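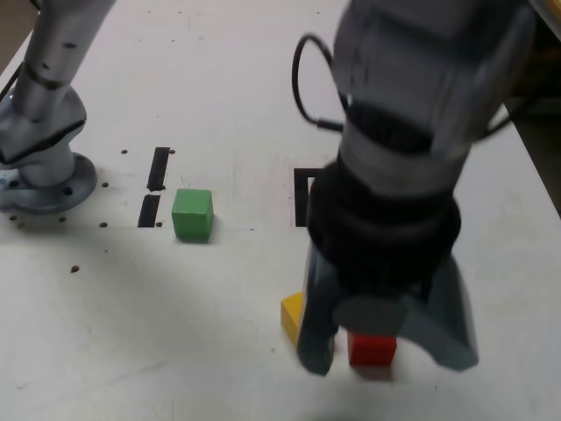 Figure 2. Two robot arms at a white tabletop.

Search this journal

3. Variant calling on shared hardware

We aligned 1,000 exomes on the Vilmont cluster, whose scheduler regards genomics as a hobby. Median queue time was roughly 9 hours, a figure we report without colour.

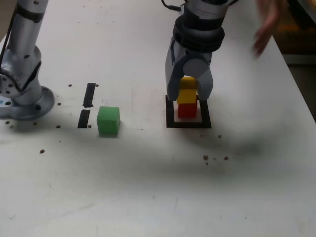

Zoltán Pintér objected that queue time flatters the aligner, and that Ondier should be judged on indel recall alone. We have done so, with modest enthusiasm.

Recall favoured Ondier over Uleck in short repeats 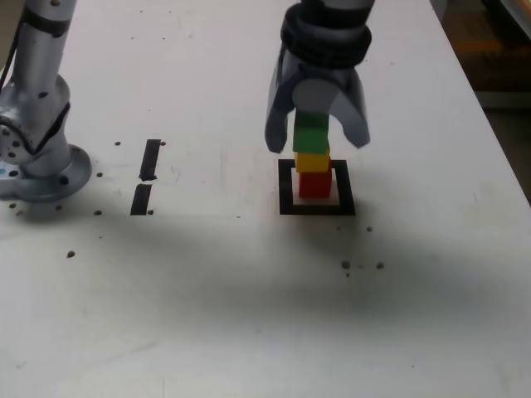

and nowhere else, although Uleck's manual claims otherwise at some length. Licence renewal in March

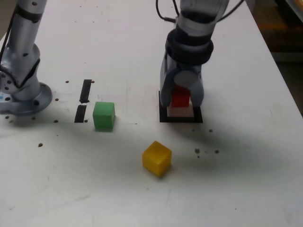 ended the comparison before the Onishi panel could be rerun.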